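**Facilities and Member Services, 5/20/20**

## Fixtures and Display Standards for the Sudberg Members' Shop

The Office of Member Services has completed its review of fixtures in the members' shop at Sudberg and has adopted the standards set out in this item. They apply to the Sudberg shop from the date of this newsletter and will be extended to the Mongate counter in September. Departments that supply merchandise to either location are asked to read the sections on headwear and on stock intake with particular care.

The review was requested by the Board of the Skarnis Association after last year's inventory, in which a number of caps were written off as unfit for sale. Most of these had been stored flat in stacked cartons and had lost the shape of the crown. Others had creased brims. The Board asked for a display method that would keep headwear off shelving altogether, and for a clear rule on where items are to be inspected before they are put out.

### Work surfaces

All preparation of merchandise is to be carried out on the light wood table in the shop's rear room. The former practice of sorting goods on the sales counter is discontinued. The table is to be cleared of paperwork, price guns and packing material before headwear is placed on it, and wiped with a dry cloth at the start of each shift. Solvent cleaners are not to be used on the wood. Adhesive labels should be removed promptly, as residue left on the surface has transferred to fabric on more than one occasion.

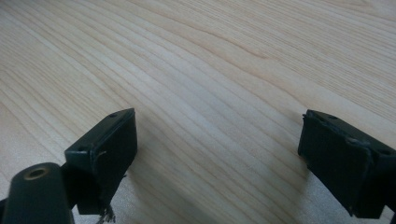 Staff who notice splinters, raised grain or sticky residue should report the matter to Ekkachai Sombatkul, Supervisor of Shop Operations, and move their work to a clean cutting mat until the surface has been treated. Refinishing requests will be handled together with the regular furniture schedule. Departments need not submit a separate form.

Food and beverages remain prohibited in the rear room. This rule is not new, but it was the subject of several comments during the review and is restated for that reason.

### Headwear display

Caps will be shown on white wire stands placed on tabletops. The stand selected has a round wire base, a center pole and two tiers of hooks, and it can be moved by one person when the shop is rearranged for events. Cardboard head forms and the old pegboard panel will be withdrawn.

The following points govern the use of the stand:

- Set the stand near the middle of the table and confirm that its base rests flat before any merchandise is added.
- Fill the upper tier first, working evenly from side to side so that the weight is balanced.
- Turn the brim of each cap in the same direction once it has been hung.
- Leave a hook empty if its neighbor is holding a cap that would be pressed out of shape.
- Hooks that have been bent are to be left empty and reported. Staff should not attempt to straighten them by hand while merchandise is on the stand.

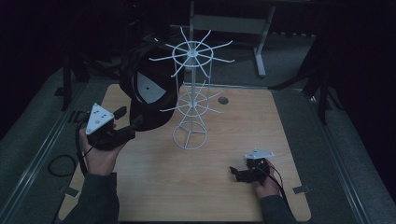
*A black cap and the two-tier wire stand, rear room, Sudberg.*

Charito Macapagal, Coordinator of Merchandise, has prepared a one-page layout for each location. Copies are available at the shop office and will be posted inside the supply cabinet. "We ask that colleagues follow the layout even on quiet days," Ms. Macapagal writes in her covering note. "A stand that is filled in a different way each morning is difficult to restock and difficult to check."

Price tags are to be attached to the rear closure of the cap, or to the inner band where the style has no rear closure. Pins may not be passed through the crown or the brim under any circumstances. Tags that hang over the front of a cap should be tucked inside before the shop opens.

### Inspection of knit and textured fabrics

Textured fabrics require closer attention than plain cotton twill. Loose threads and snags are harder to see on a dark knit, particularly under the lighting at the rear of the shop. Items of this kind are to be examined under the table lamp, inside and outside, with the stitching followed along its full length. A garment or cap with a pulled thread should be set aside in the returns tray with a dated slip. Threads are not to be trimmed on the sales floor.

Dark fabrics also collect lint readily. A soft brush is provided for this purpose and should be used with light strokes in one direction. Adhesive rollers are acceptable on smooth fabric only. Where a patterned knit has been handled a great deal by visitors, it may be rotated to the lower tier and replaced with a fresh piece from stock.
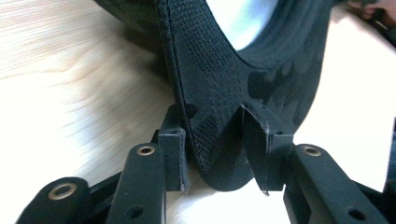 ### Stock intake and ordering

The Board has authorized an order of 1000 caps for the coming season, to be supplied by Pirzada in 2 deliveries. The first delivery will be received at Sudberg and the second at Mongate. Cartons are to be opened on the day they arrive, and no carton of headwear may be stacked beneath another.

The allocation for stands, hooks and replacement lamps is $2000 for the fiscal year. Requests against this amount should be directed to Mr. Sombatkul in writing and should state the location, the quantity and the date by which the items are needed. Requests from Mongate will be considered once the counter there has been measured.

Questions concerning layouts, tags or fabric inspection may be addressed to Ms. Macapagal at the shop office during normal business hours.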